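Is "Morning Lamps" worth doing as a group?

tretley_reader
24 July 2020
Our Friday group at Stinutow Chapel has been handed a new devotional, Morning Lamps by Lautaro Retamal. I'm 48 pages in and Jesus has said "my dear traveler" more often than he says anything in Mark. Has anyone used it with a group? Did it go okay?

pewnumber2
We did it in June. People liked it. It's short, the print is large and it got my brother-in-law to open a Bible, a thing two pastors and a hospital stay had failed to do. I don't see the harm.

keisha_v
The harm is that he puts words in the Lord's mouth and leaves off the quotation marks. Look at the reading on Martha. Half of it is Luke 10 and half is Retamal, and you can't tell where the seam is unless you have the chapter open beside you.
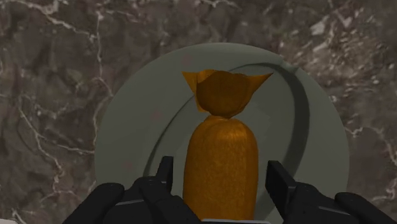

I did that for the first two weeks and then gave up and just read Luke. Much better writer.

pewnumber2
By that rule we'd have to throw out most of the hymnal, Keisha.

keisha_v
I have a list, if you're interested.

old_meinecke
There's a preface where he says the voice is "imagined." Page 2, small type. My wife's copy is the Skendine reprint and they dropped it. So you two may be arguing about different books.

tretley_reader
Just checked. Mine is Skendine, no preface. That does bother me some.

pewnumber2
Okay, that's fair. I'd still use it, but read the preface out loud the first night.

keisha_v
Or read Luke out loud the first night.

tretley_reader
I'll bring both and let the group pick. Knowing them, they'll want the one with the shorter chapters.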